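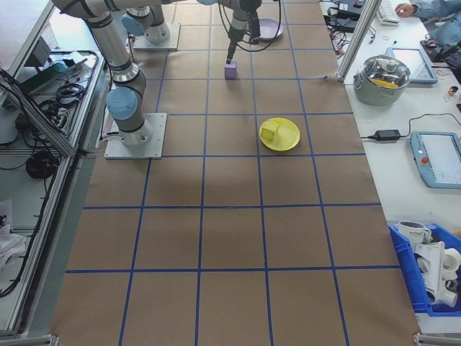 A robot arm holds a lavender cube above the taped work surface at the Miltton Technical Center in Cakiddale, where staff are working on a budget for a second training bench.

The Miltton Technical Center in Cakiddale will ask its board in April for money to build a second robot training bench, after a year in which the first one was booked most evenings and students were placed on a waiting list.

The request covers a pair of tabletop arms with grippers, a teach pendant for each arm, an aluminum frame, wiring and a service plan. It does not include a new room. The second bench would go along the back wall of the existing lab, in space now taken up by storage shelves.

Merike Kļaviņa, who runs the automation program, said the purchase has been discussed since the fall but was held back until the center had a full year of operating costs to work from.

"The price of the arms was the easy part," Kļaviņa said. "We had quotes for that in a week. What we didn't have was a number for everything that goes around them."

The service plan is the largest yearly cost on the list. Kornell, the dealer that supplied the existing equipment, quoted $4,000 a year for it, covering an annual inspection and a loaner arm if one has to be sent out. The inspection can also come due early, once an arm has logged 4,000 hours. Kļaviņa said the center does not expect to reach that mark within a year on either bench.

A competing bid from Texier came in lower on the arms but did not include loaners. Decha Nilsuwan, the center's purchasing manager, said the staff recommendation will be to stay with Kornell so that students can move between benches without learning a different pendant.

"If one bench is down, I want the class to be able to walk over to the other one and keep going," Nilsuwan said. "With two brands you lose that."

Both bids are open to the public at the center's front office. 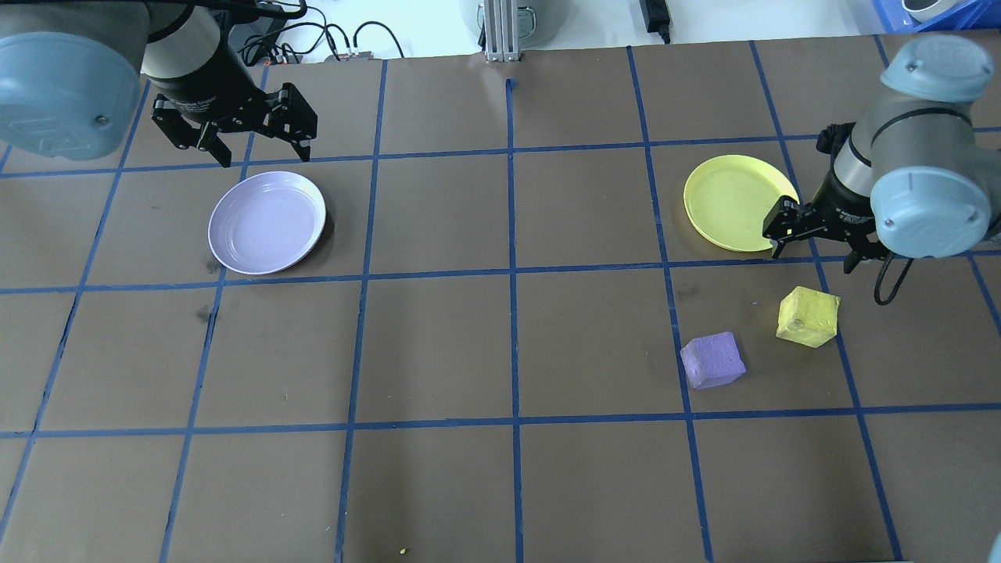

Enrollment is the main argument in the written request. The program took in 88 students this year, and instructors have split sections to get everyone time at the controls. Beginning exercises are kept simple. Students set up pick-and-place moves with foam cubes and plastic plates on brown paper, using blue painter's tape as a grid so that positions can be written down and repeated.

Lawal Wike, who teaches the evening section, said the cheap materials are deliberate and will stay the same on the new bench.

"A foam cube costs almost nothing and it forgives a bad grip," Wike said. "I would much sooner replace foam than a set of gripper fingers. Spare fingers are on the list too, because we budgeted none the first time and that was a mistake."

Other items left out of the original budget have been added to the new request, among them spare cables, replacement power adapters, clamps and a small yearly amount for paper and tape. Wike said instructors paid for some of those things themselves during the first year and were paid back later from the general supply account.

Not everyone on the board is ready to vote yes. Board member Vilmos Gál said at a planning session last month that he supports the program but wants to see a replacement schedule before approving anything. The current plan assumes a working life of six years for the arms. Gál asked what would happen if the maker stopped selling parts before then.

"I don't want us to buy it now and find out in year four that there was no money set aside," Gál said.

Nilsuwan said a schedule is being prepared and will be attached to the final request. It would move a fixed amount into an equipment reserve each year, starting with the first full year the bench is in use. He also plans to ask Kornell for a written commitment on parts — something the first contract did not have.

Leasing was considered and dropped. Obinna Yusuf, the center's finance director, said the monthly payments would have cost more than a purchase over the same period, and the lease did not allow the center to change the grippers.

If the board approves the request, the order would go out in May. Kornell has told the center to allow ten weeks for delivery. Storage shelves would be moved over the summer, and the second bench would open to students with the fall term.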